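4. Setting up a performer profile

The Tusard casting portal holds one profile per performer. Agencies with several acts on their books must repeat this section for each of them.

4.1 Before you start

You will need the performer's stage name, their legal name as it appears on contracts, and at least one portrait. Portraits must be in portrait format and no older than 3 years.

4.2 Creating the profile

1. Sign in and open Performers, then New.
2. Enter the stage name. It is used in search results and on call sheets.
3. Enter the legal name. Only producers who have issued a contract can see it.
4. Choose a main discipline: acting, dance, modelling, voice or circus.
5. Press Save draft.

Note: the main discipline can be changed later, but saved searches take up to a day to catch up.
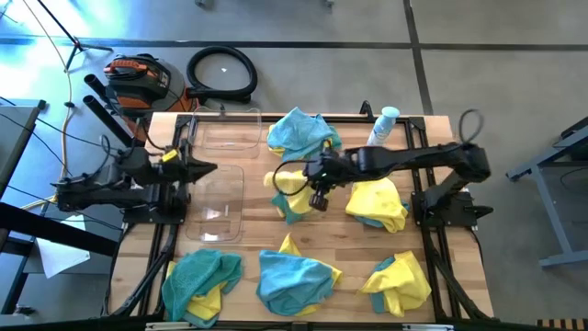 4.3 Adding skills and training

1. Open the Skills tab.
2. Pick dance styles, accents and instruments from the list. The limit is 50 entries.
3. Set a level for each entry. Entries with no level are hidden from producers.
4. Under Training, add the school, course and final year.
5. Mark up to 3 skills as featured.

Caution: stage combat and aerial work need a certificate number. Leaving the box blank blocks the whole tab from saving.

4.4 Writing the biography

The biography field takes 3,000 characters, including spaces. Write in the third person. Links are stripped out on saving, so enter showreels under Media instead.

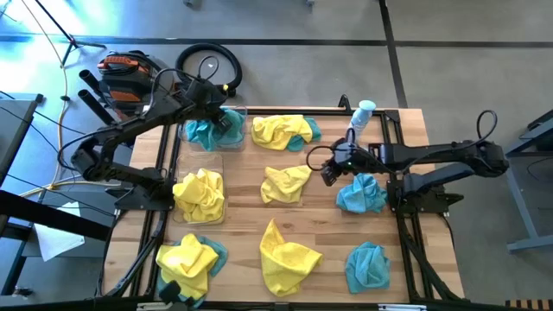

4.5 Credits

1. Open Credits and press Add.
2. Enter the production, role, company and director.
3. For work not yet announced, tick Hold until release and enter the date.

Note: credits brought over from Larnolo arrive without role names. Fill these in by hand before publishing.

4.6 Publishing

1. Press Preview and check the spelling of both names.
2. Press Publish. The status changes from Draft to Live.
3. To take a profile down, set the status to Resting. Bookings already made are not affected.

Section revised October 2023 by Prys Ifans.

© Tusard | Contact the help desk | Back to top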